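Ticket: Exports from Clelen come out with washed-out colors
Opened by: Kiri Lowther
Product: Clelen desktop, with the Oluma print add-on
Status: Solved, leaving notes for the next person
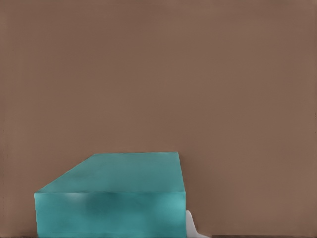
Attachment 1: teal block on plain brown

Hi all! Long one, sorry. I make product cards for a little online shop called Tuhiwai (we sell tea tins, mostly) and every card goes through Clelen before it heads off to the printer. Until October everything was fine. Then I updated, and all my exports started coming back pale, like somebody had left them in a sunny window. On screen inside Clelen they look great. Open the same file anywhere else and the greens go minty and the reds go sort of salmon.

What I tried first, in the order I tried it:

Restarted everything. No change.

Turned off the Oluma add-on. No change, and I lost my saved paper sizes, so please back those up before you do the same (I had 17 of them, ugh).

Exported as PNG instead of TIFF. Same pale colors.

Sent a file to my sister's laptop in case it was my monitor. Pale there too, so at least I could stop fiddling with the brightness buttons.

9:40 am, reply from Jarrah Quinlan, Altemov support
Thanks Kiri. Can you open Preferences, then Color, and tell me what it says next to Working Profile? Also, is "Embed profile on export" checked?

10:15 am, Kiri
OK so Working Profile says "Wide (legacy)" and I have never touched that in my life. The embed box is not checked. I'm pretty sure it used to be! I checked it, exported again, and now the PNGs look right in my browser but the TIFFs are still pale. Progress, I guess?

11:05 am, Jarrah
Good, that's half of it. The TIFF exporter keeps its own settings, and the update can reset them. Go to File, Export Presets, pick the one you use for print and hit Rebuild. Then quit Clelen completely and reopen it before you test. If it's still pale after that, send me the log from the Help menu.

1:30 pm, Kiri
Still pale after the rebuild, boo. Log attached. It has 1,673 lines and I understood maybe the first two.

2:10 pm, Jarrah
Found it. Your preset points to a profile file in the old program folder, and the update moved that folder. Clelen can't find it, so it skips the profile without a warning. Delete the preset and make a new one from scratch. Duplicating the old one copies the bad path along with it.

3:00 pm, Kiri
YES. New preset, new export, and my greens are green again - I did a little dance in the kitchen. I re-exported the whole fall set and spot checked a bunch of them in two different viewers, all good. The order is for 1,000 cards, so I'm very glad I caught this before it went to print.

One request while I'm here: could Clelen please pop up a message when it can't find a profile? Even a tiny yellow one. I'd have had this fixed before breakfast.

3:20 pm, Jarrah
Passed along as a feature request. Closing this one, but reply here if the pale colors come back after the next update and I'll reopen it.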